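Small Rooms and Curved Walls: Your Questions
Marciniak Interiors, Josdale
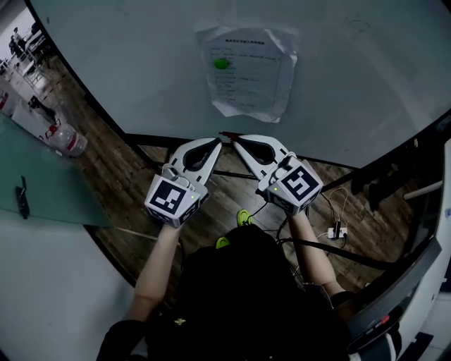 Plank-look floor, white curved wall, notice in a clear sleeve.

Do curved walls make a small room feel bigger?
Sellers say so. I have my doubts. You lose the corners, and corners are where most people put things. Tape out the curve on your floor and stand inside it for ten minutes before you pay for anything.

Can I hang a shelf on one?
A short one, with spacers. A long straight shelf leaves a gap behind it that collects pens. The Oka panel kit includes 2 "curve-ready" brackets, and I wouldn't trust either with books.

What about notices and lists?
Paper in a clear plastic sleeve, taped up, is fine. It will crumple sooner or later. Print it larger than you think you need, as small rows in a table are no use from across the room.

Is wood-grain flooring worth the extra?
Depends on who is selling it. Brown planks hide dust well enough. Ask for the cut-to-curve price in writing, though. One quote I was sent in April came to $937, and the edge trim was extra.

Where should the power strip go?
Near the wall, out of the path to the door. Cords that trail over the floor get stepped on in a room this size. Floor cord covers work, but the cheap ones curl at the ends.

Does the Ekia rounded divider really go up in "up to 11 minutes"?
It took me most of a morning.

Do you take returns on panels?
Uncut ones, yes. Once a panel has been trimmed to your room it stays yours, so measure along the floor and again at head height.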